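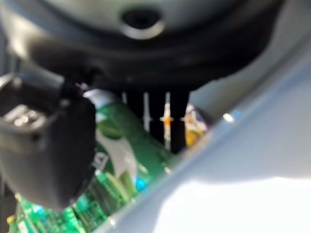 Home workshop > Robot arms & kits > Buying advice

Jonico bench arm kit on trial, keep it or send it back? (PC strip-down work)

Leonie Grube
September 10, 2025

Got the Jonico kit on the 10 day trial and need to decide by the weekend. Would like to hear from anyone who has lived with one longer than I have.

What we do: old desktop PCs come in, we open them up, pull what's worth keeping, the rest goes in the right bins for the scrap man. Small outfit, me and my brother plus a lad on Saturdays. Dull work, hard on the thumbs. Idea was that the arm does the fiddly reaching in around the boards while one of us does the lids and the heavy bits.

The kit is the arm, the gripper, the little wrist camera and the Jonico software on a stick. You teach it by driving it round with the hand controller and saving points. Camera is meant to help it find its place again when the next case isn't sat in quite the same spot.

Good so far:
Setup was easy, had it moving before lunch. Repeats a saved path very well on an open board. Quiet. The Saturday lad picked up the controller faster than I did, annoyingly.

Not so good:
Close to a metal side panel the find-my-place thing goes to pot. Works one go, then stops and asks me to confirm, then works again. Salesman said "lighting". Maybe. We have one big strip light and a window.

The gripper finger takes up a lot of the camera's view when it's down in the case. Half of what I want to check is behind it. Is that just how wrist cameras are, or have I mounted it wrong? The manual has one drawing and the drawing is of a different bracket.

Also blunt fingertips. Fine for lifting a card out. For a small plug between a fan and the side wall, no chance, or not with me driving.

And the money. Buy it outright, or the plan at £200 a month over 36 months, which they keep nudging me towards. The plan includes "service" and nobody there has told me in plain words what service means. There's also a Monard arm second hand near us for a lot less but with no camera and no software to speak of.

So three things really. Is the camera trouble fixable. Is there a better fingertip. And would you take the plan. Sorry for the ramble, typing this between cases.

tinbench

Had mine since March. Same kit, older bracket. We do printers mostly and a few PCs.

Keep it if you've got enough of the same model coming through. Send it back if every case is different. That's the whole of my advice tbh but since you asked about the rest, in the order I'd do it:

- Matt tape on the side panel. Plain masking tape does. You want to kill the shine on anything pale and metal next to where it's looking. Mine used to stop and ask for confirmation all day long, taped the wall, stopped asking. Takes a minute, peel it off after. If you've a lot of the same case make a card sleeve that drops over the edge and use that instead.

- Turn the strip light off over the bench and use two cheap lamps from the sides, low down. Bit of baking paper over them. Then redo your saved points, all of them, don't keep the old ones. The software holds on to what the place looked like when you taught it, so if you teach under one light and work under another you've made your own problem. I wasted a whole week on that one and it isn't in the manual.

- Approach from the other side. You say the finger hides half of it. It will, the camera sits up by the wrist and looks down past the gripper, so there's always a blind bit. What you can do is choose which half. Turn the wrist before you go down so the open part of the board is on the camera's clear side and the finger is over something you don't care about. Save that turn as its own point, up high, well before the descent. If you turn once you're already down in the case you'll clip something, I've done it, bent a bracket on a perfectly good card and had to bin it.

- Learn what's normal in your view with nothing under it. Park the arm up out of the way and look at what the camera gives you. The dark housing with its round hole is going to be up at the top whatever you do, that's the arm itself. Three short prongs, the thick dark cylinder next to them, the collar with the bright rim. Know where they sit. Then draw the ignore area round the whole lot in the settings (it's under Camera, then Mask, badly hidden). Jonico ship it with a mask that is far too small, so the matching step grabs hold of a shiny rim and thinks it's found your board. Bigger mask, fewer silly stops. I keep a view like this one pinned up by the bench so that whoever is on can compare.

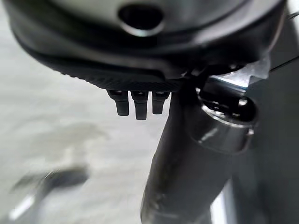 - Check the bracket screws weekly. They creep. If the parked view has shifted against the one you've pinned up, the bracket has moved and every point you saved is a touch out. Tighten, compare, re-teach only if you have to. Dab of the weak thread lock, not the strong, you will want it off again.

- Fingertips: Jiltutico do a slim pair that fit this gripper. Dear for what they are. They do reach in between things where the standard ones won't. They also mark soft plastic so I swap back for anything I want to sell on. Swapping is two screws a side and you need to re-set the grip closing point afterwards or it will shut too hard. Ask me how I know.

- Don't try small plugs by a side wall. Even with slim tips. Do those by hand first and then let the arm do the lifting out. Once I gave up wanting it to do the lot it started paying for itself. Half the job done by the arm every time beats the full job done one time in three.

On the plan. I bought outright. Can't tell you about service beyond the free year. Rang them twice in that year, once was quick, once I waited till the Thursday after and fixed it myself meanwhile.

Oh and clean the lens. Cotton bud, dry. PC dust gets everywhere.

Mo from the shed

just buy the Monard mate. no camera no bother. put a wooden stop on the bench so the case always sits in the same spot and you dont need it to see anything. 67 quid of ply and clamps did mine incl. the paint. been doing that for years

if you want to see what its doing stand next to it

Rowan K.

Going to disagree with both of the above a bit.

Firstly the stop block is a good idea with ANY arm, Jonico included, so do that before you spend a penny on tips or lamps. A corner made of two bits of wood, case pushed into it. It takes most of the load off the camera. The camera then only has to sort out the last little bit and that's what it's good at. But Mo's way on its own falls over when the cases aren't the same size, and from what you say yours aren't. The Monard will carry on down with full confidence into whatever is there. It has no idea. I had one through a drive bay.

Secondly the plan. I AM on it so here's what you get, as far as I can work out:

You get a phone line in office hours. You get parts for wear, meaning fingertips, the belt in the second joint, and the cable to the camera, but not the camera. You get one visit a year if you ask for it in writing. You get software updates but so do people who bought it, so that bit on the leaflet is padding. You do NOT get a loan arm while yours is away, which I'd assumed, and which I'd have paid extra for. Mine was gone nearly three weeks.

Also read the bit about leaving early. There's a fee and it doesn't drop as much as you'd think as the months go by. If you are at all unsure about the work drying up, don't sign. Do your sum on the whole term, not the monthly figure, then put it beside the outright price and see how you feel. I'd buy if I did it again. Or look for someone getting out of their plan, they do come up on here, the kit can be transferred if Jonico agree.

There's a third lot worth a ring, called So, they rent the same sort of arm by the week and will come and set it up. I used them for a fortnight when mine was away. Newer camera, sits a bit further out from the wrist. Easier view down the side of a case but it sticks out, so you bump it more. Swings and roundabouts. Their handover was good, man stayed all afternoon. Costs more by the week obviously, but no term, and if your PCs come in lumps rather than steady it might suit you better than owning anything.

Re the mask, tinbench is right, do that tonight. It's the single biggest thing. One warning though. If you draw it too generous it covers the part of the view where the tip meets the job, and then the slow-down-near-contact setting stops working without telling you. Leave the tip clear. Test on a scrap board, slowly, hand on the stop button.

Can't help on the drawing in the manual. Ours was wrong aswell. Ring and ask for the new bracket sheet, they'll email it over.

Leonie Grube

Thanks all. Taped the side panel and did the mask before tea, ran the same case up to 10 times and it only stopped to ask the once, and that was me leaning in the light. So much better already. Corner block going on tomorrow, brother is cutting it.

Not taking the plan. Three weeks with no arm would finish us, might as well own it and take the chance. Will ring So for a price anyway.

Rowan, do you remember if the transfer thing needs the original box? There's one advertised two towns over, no box.

Rowan K.

Don't think so. They wanted the serial number and a signed form off both of us. Get the camera cable thrown in though, and check it for kinks near the plug.

Tagged: jonico, wrist camera, gripper tips, pc recycling, lease or buy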